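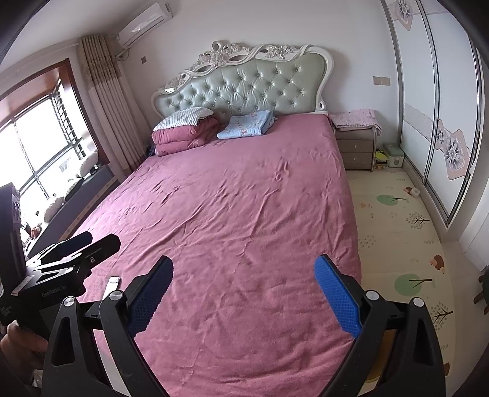 Photo: Trakirside Family History

How to check a surname history before you believe it

Type any surname into a search engine and you'll be offered a coat of arms, a castle and a tidy paragraph about brave ancestors. I'd treat all of it as advertising until you've done some work of your own.

Start with yourself and go backwards. Get your own birth certificate, then your parents', then their parents' marriage record. It's slow and it costs money, but each paper names the people on the next one. Starting with a medieval knight and working forwards doesn't get you anywhere, whatever the gift shop tells you.

Next, write down every spelling you meet. I was handed a printed scroll that said Dorner was a noble name with one origin. Maybe. My own folder has 2 spellings from the same parish in the same February, both written by the same clerk, who plainly didn't care.
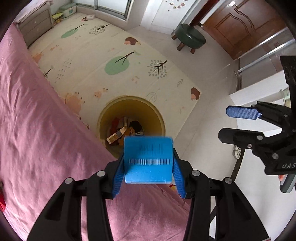

Then look at what the history claims and ask which family it means. A surname taken from a trade or a village could start in a dozen places with no blood between them. Sharing it with a bishop proves nothing. The same goes for arms: in the English tradition they were granted to a person and passed to descendants, so a shield "for the Oprea family" deserves a raised eyebrow.

Be just as hard on online trees. One I looked at had 3000 people in it and 79 with any source attached. Most of those sources were other trees. If a date has no record behind it, put it in pencil and keep looking.

Oral stories are worth keeping, but label them as stories. My grandmother swore we came from a manor called Grakent. I've found no such manor – only a farm lease with a name a bit like it, 140 years too late to suit her version.

Last updated 8th November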